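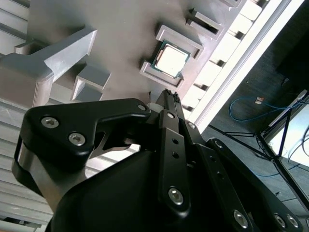
Checking a flood map on foot

Thursday, April 20, 2023

The Liltunano went over its banks in January and stayed over them for most of a week. I live on the high side of the valley, so my house was fine. What I did get out of it was a map, and I have spent a good part of the spring walking around with it.

The map came from radar data. Radar works at night and through cloud, and we had plenty of both. The basic idea is easy to follow. Smooth open water bounces the signal away from the satellite and shows up dark. Fields, trees and houses send more of it back and show up brighter. You take one pass from before the flood and one from during, line them up, and mark the places that went from bright to dark. I used a free program, followed a tutorial, and got the threshold wrong twice before I had something that looked like the valley I know.

My final version marked 2184 acres as under water. I was pleased with that number for a day or so. Then I drove down Sarnel Road with a printout and found that it missed most of the houses that had actually been wet.

The trouble is buildings. When water stands in a street between walls, the signal can hit the water, then the wall, and go straight back up. The spot gets brighter, so a map that only looks for dark places leaves it out. Something similar happens with trees standing in water. The ballfield at Justier showed up perfectly. The two streets next to it, where people were carrying rugs out to the curb, showed nothing at all.

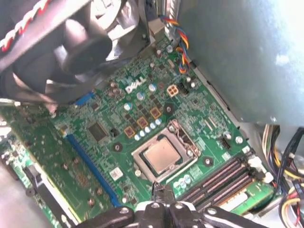

Dell motherboard with the CPU in its socket

So I started writing down what I could find on the ground. The best evidence is the mud line, the level edge of silt left on fences and siding. It fades fast. By the time I got going, rain had washed off a lot of the ones on the west side, and I had to look under porches and inside sheds. Grass and corn stalks caught in a wire fence are good too, although they tend to sit lower than the peak. I asked before going onto anybody's property. Most people said yes, and several had pictures on their phones with a time on them, and those were worth more to me than the mud.

For each point I recorded the spot, the height of the line above the ground, and how sure I was. The last column matters more than I expected. I had 3 grades at first and went down to 2, because I could never remember what the middle one meant.

Then I went back to the computer and looked for places that got brighter as well as places that got darker. That picked up part of Sarnel Road. It also picked up a lumber yard that never had a drop in it, where I think they just moved the stacks around between passes. I took the lumber yard out by hand. If you do that, keep a list of what you took out - I didn't the first time, and had to start over.

There is also the timing. The satellite came over when it came over, and by the gauge at the bridge that was roughly 4 hours after the peak. Some of the shallow flooding had already drained off. A map made from one pass tells you where the water was at that hour, and people tend to read it as the whole flood. I did too.

I showed the new version at the library. Hafiz Khoo thought the blue should be see-through so you can read the street names, and I have changed that. Izzati Wuisan pointed out that the north end of Nasution Lane was marked dry and her garage there had a foot of water in it. She was right, and her garage is now a point on the map. 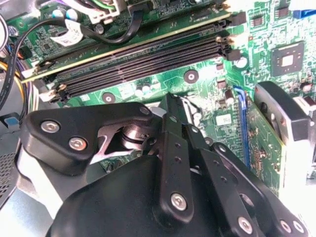 Ratih Kwok wrote to me after the library evening and asked whether the map could be used to argue with an insurance company. She said her claim was being held up over whether the water came from the river or from a backed-up drain, and that a blue patch over her block might settle it. I told her I wouldn't lean on it. Radar sees water on the surface and has no idea how it got there. A dated photo of the street with the water coming up it would do her more good.

The next thing I want is elevation. The county has a ground model you can download, and with the mud lines as heights I should be able to estimate the water surface between the points and compare that with the radar. The spacing of my points is poor along the east bank, mainly because there are few fences there. If you live between the bridge and the Justier ballfield and still have a line on a wall, please leave a comment before you paint over it.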